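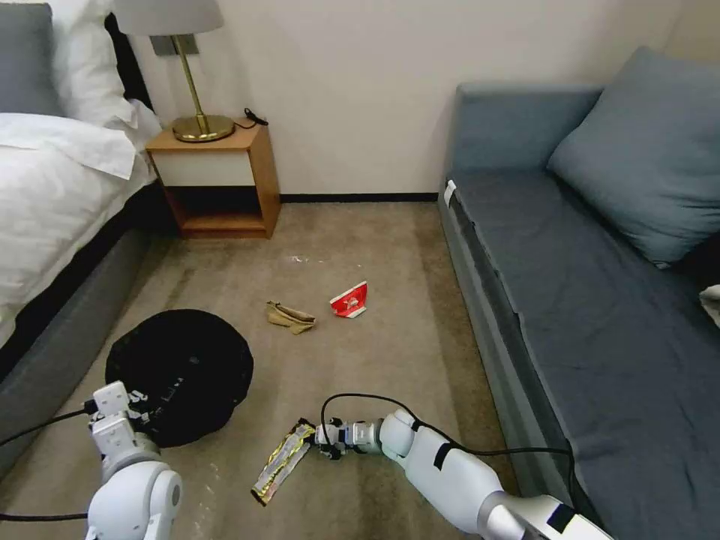
Get the spare grippers in the first order or you'll be paying freight twice, was the advice from Uston when I put up my draft budget last month, and I've been chewing on it ever since. My draft had one line for the arms, one line for "bits", and a total I was rather proud of.

So I've redone it. The arms stay as they were, a pair of white ones. Fingers are now their own line, $1353 for two spare sets from Jimley, and I winced typing that. But picking up rubbish off carpet is fiddly work! Wrappers are thin and crinkly and they lie flat, so the fingertips have to get close to the floor, and I'd sooner budget for wear than go begging in February.

Cables next. I'd allowed $34 (what was I thinking?) and it's gone up to cover longer leads and some decent clips, as a loop over the forearm needs a bit of slack but I don't love it near the furniture. Juška has a kit with five clips in it that looks all right.

Then there's the room. Laltovwood quoted me for a mock bedroom and I've said no for now. A bed, a sofa, a nightstand and a lamp will do the job, and second-hand is fine by me. Bin bags and lollies are the cheap part, thank goodness.

I've kept $1000 aside for whatever I've forgotten. Still undecided on the extended warranty, which covers the joints but leaves out the grippers. If you've claimed on one, tell me how long you waited for the part.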